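Vultska robotics group opens kitchen demonstration programme

Zuststead, August 15, 2022

The Vultska Institute has begun a new programme of work in which robot arms are taught household tasks by people. The programme is based at the Institute's Zuststead site and is carried out jointly with Halvorsen, which supplies the control equipment, and the Brerach workshop, which maintains the arms.

Under the programme, an operator shows the arm a task in one of two ways. In the first, the operator holds the arm and moves it by hand through each stage. In the second, the operator works from a separate station and steers the arm by remote control. The movements of the joints and the gripper are recorded together with the camera pictures, and each complete recording is stored as one demonstration. The first stage of the programme will gather 500 demonstrations.

The opening tasks concern the handling of food items between a plate and a chopping board. They were chosen by the project team in April, following a trial period in which both methods of teaching were compared. The kitchen counter used for the work has been fitted out with ordinary domestic goods, among them a toaster, a small oven and storage containers, so that the arm must work close to objects that are not part of the task.

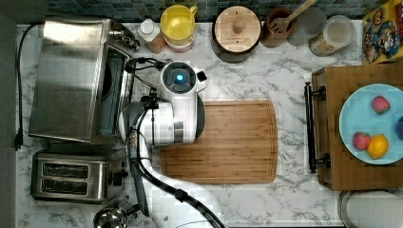
Training of operators

All operators complete a short course before they record any material for the programme. The course covers safe working beside the arm, the use of the remote station and the correct way to end a recording. Operators are asked to move at an even pace and to repeat a demonstration in full where an item has been dropped.

The food items include toy fruit, which keeps its shape under repeated gripping and may be used throughout a session without being replaced. Strawberries and a lemon are among the pieces in use at the counter, with a bamboo board close at hand. The position and angle of the board may be altered between recordings, as may the place of the plate.
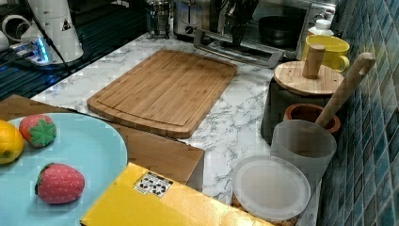
Issue 31, page 2

Recordings are checked by a second member of staff before they are accepted. Those which are incomplete, or in which the camera view was lost, are kept apart and do not count towards the total.

Departments wishing to propose a task for the second stage should write to the programme office at Zuststead. Proposals should state the objects required, the starting arrangement and the result expected. Equipment requests will be passed to Halvorsen by the office and should not be sent to the company directly.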